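Ticket 547 – Pledden office, second floor
Opened: 29 May 2024
Status: monitoring

Wireless drops every few minutes on the Riritz access point. Wired desks not affected. Log shows 324 disconnects since the last restart, all on the 5 GHz band.
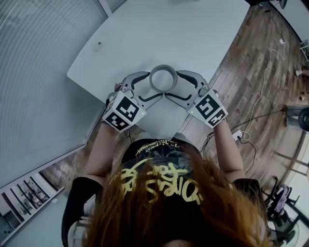 Channel was set to automatic and kept moving on radar detection. Fixed it to 36 and lowered transmit power by 3 dB. Firmware left alone – Cladik have not yet cleared the new release.

Ran 500 pings to the gateway from the Cheon meeting room, none lost. Leave open until the October survey.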